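Home Issues Current Volume Authors Contact

3.2 Color contrast and the identification of small parts

Prior work on school bags has dealt mainly with load and posture. Much less attention has gone to how young children find the parts of a bag that they are expected to operate on their own, such as the zipper, the strap and the carrying loop. Khan and Hou treated this as a labeling problem and tested printed symbols, with weak results for children under six. We treat it as a problem of surface color.

The sample consisted of 339 children enrolled at 15 preschools in the Jirndale district. Sessions were held in October, before the start of the winter clothing period, so that gloves and heavy sleeves would not affect handling. Each child was given a closed bag and asked to open it, take out one item and close it again. Time to first contact with the pull tab was the main measure. Bags were assigned in random order, and no child saw the same color scheme twice.
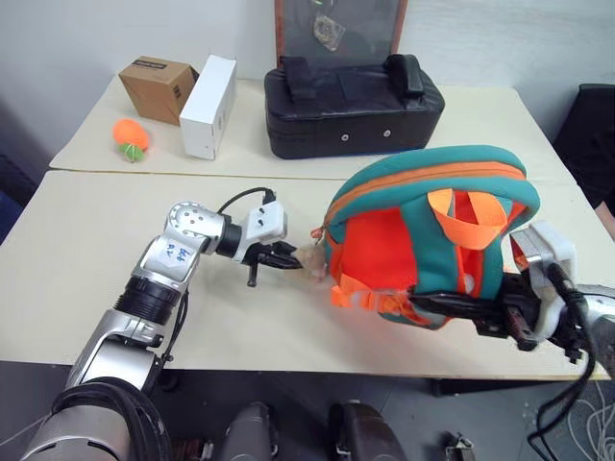
Color schemes were sorted into three classes. In the matched class, zipper band and panels share one color. In the near class, they differ in lightness but stay within one hue family. In the contrast class, the band departs clearly from the panels next to it, as in Figure 4, where an orange band runs between two teal strips along the top of the bag. The same bag also shows a difficulty with coding by class: its front panel is red-orange, and the pull tab at the left end of the zipper is a small reddish-orange piece, so the tab stands apart from the teal but much less from the panel. We therefore coded the tab and the band separately. Attached charms were recorded as a third variable, given that a charm near the tab may serve as a landmark whatever its color.

Two coders assigned classes independently from the bags themselves under constant lighting. Disagreements were confined to the near class and were settled by a third coder, Tianyou Hou, who had no access to the timing data. Of the bags coded, 117 carried at least one charm or tag.

Lighting was held at 4000 K in all rooms. Daylight was blocked where possible — two of the Clasden rooms had no blinds, and sessions there were run in the late afternoon. Excluding these rooms did not change the order of the class means.

3.3 Scoring of errors

A contact was scored as an error if the child pulled at a strap, a loop or a seam before touching the tab. Repeated pulls at the same part counted once. Following Cemadov, we did not score hesitation, which is hard to separate from waiting for adult approval in this age group. Sessions in which an adult pointed at any part of the bag were dropped from the error analysis but kept for the coding check described in Section 3.2.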